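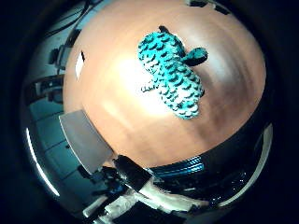 인형도 그냥 일반 코스에 돌리면 안 되냐고, 지난번 안내문 밑에 누가 물어봄. 안 됨. 탈수가 너무 셈. 4장 '섬세 코스' 설정부터 하고 돌릴 것.

4장. 섬세 코스 설정 (Cusex 드럼세탁기, Brolstead 급수호스 키트 사용 기준)

설치는 3장까지 끝났다고 보고 씀. 수평 안 맞췄으면 3장으로 돌아가기. 다리 너트 안 조인 채로 돌리면 기계가 걸어나옴.

4-1. 처음 한 번만 하는 설정

1. 전원 켜고 도어 닫음. 열려 있으면 메뉴 안 들어가짐.
2. [코스] 길게 3초. 삑 소리 나면 손 뗌.
3. 다이얼 돌려서 '섬세' 선택. '울'이랑 헷갈리지 말 것. 울은 헹굼이 짧음.
4. 물 온도 '냉수'. 기본값이 40도로 잡혀 있으니 꼭 바꾸기. 뜨개류는 40도에서 줄어드는 실이 있음.
5. 헹굼 2회.
6. 탈수 '약'. 표시창에 숫자로 뜨는 기종은 제일 낮은 값.
7. [저장] 누름. 안 누르고 전원 끄면 다 날아감. 처음부터 다시 해야됨.

참고: 저장하면 다음부터는 [코스] 한 번 짧게 누르면 바로 불러와짐. 정전돼도 안 지워짐.

주의: 설정 중에 급수밸브 잠겨 있으면 E 표시 뜸. 고장 아님. 밸브 열고 전원 껐다 켜기.

4-2. 넣기 전에

- 라벨 확인. 라벨 없는 손뜨개는 안 보이는 데 물 묻혀서 흰 천으로 눌러보기. 색 묻어나면 따로 빨기.
- 단추, 방울, 건전지통 있는 건 세탁기 금지. 건전지통 꿰매져 있으면 손으로 겉만 닦음.
- 터진 솔기는 먼저 꿰맴. 솜 나오면 배수필터 막힘.
- 세탁망 하나에 하나씩. 지퍼 끝은 고무줄로 묶기.
- 망 하나만 달랑 넣지 말 것. 한쪽으로 쏠려서 탈수 중에 멈춤. 수건 같이 넣어서 무게 맞추기. 털 날리는 새 수건은 빼고. 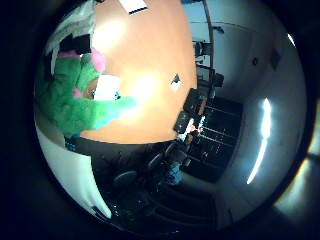

털 긴 건 헹굼을 더 늘려야 하지 않느냐는 말도 있었는데, 위 설정으로 충분함. 세제를 많이 넣은 게 문제인 경우가 대부분. 횟수 늘리기 전에 세제부터 줄일 것.

4-3. 세제

Trandau 중성 액체세제 기준으로 씀. 다른 것도 중성이면 됨. 가루는 안 녹고 털 사이에 낌.

1. 세제칸 가운데 칸 사용. 왼쪽은 예비세탁용이라 섬세 코스에선 물이 안 지나감.
2. 뚜껑 안쪽 제일 아래 눈금까지. 눈금 안 보이면 물 200ml에 먼저 풀어서 부음.
3. 섬유유연제 넣지 않기. 털 뭉침.

주의: 락스 절대 금지. 산소계도 색실 있으면 쓰지 말기.

4-4. 돌리고 나서

1. 끝나면 바로 꺼냄. 통 안에 두면 냄새 뱀.
2. 망에서 빼서 모양 잡기. 비틀어 짜지 말고 수건으로 말아서 꾹꾹 누름.
3. 그늘에 눕혀서 말림. 집게로 귀나 다리 집어서 널면 그 부분 늘어남.
4. 중간에 한 번 뒤집어주기. 속솜은 겉보다 한참 늦게 마름. 눌러봐서 차가우면 덜 마른거.
5. 긴 털은 다 마른 뒤에 빗질. 젖었을때 빗으면 빠짐.

주의: 젖은 걸 나무 상판에 바로 올려두면 물자국 남음. 건조대 없으면 Mäkelä 메쉬 받침 같은 거라도 깔기. 건조기는 뜨개, 긴 털 둘 다 금지.

4-5. 안 될 때

- 탈수 중 멈춤: 쏠림. 문 열리면 망 위치 바꾸고 수건 추가.
- 거품 안 빠짐: 세제 과다. [헹굼]만 따로 한 번 더.
- 저장한 코스 안 불러와짐: 어린이 잠금 켜져 있는지 보기. 자물쇠 표시 켜져 있으면 5장 참조.
- 물 안 빠짐: 배수필터 청소. 6장. 청소 전에 밑에 대야 받칠것.

2018-07-26 고침 (세제칸 위치 틀린 거 수정)

댓글

저장을 안 눌러서 세 번 다시 했어요. 7번 굵은 글씨로 해주시면 안 되나요

세제칸 가운데 맞나요? 저희 건 가운데가 유연제라고 써있는데요

└ 구형은 순서가 다름. 칸에 적힌 표시대로 하세요. 다음에 고칠 때 넣겠음

수건 같이 넣으라는 거 해봤는데 진짜 안 멈추네요 감사합니다

손뜨개 인형은 그냥 대야에 담가서 손으로 빠는 게 제일 속 편합니다. 설정하는 시간에 다 빨아요

울 코스랑 차이가 헹굼밖에 없는 건가요? 물 높이도 다른 것 같던데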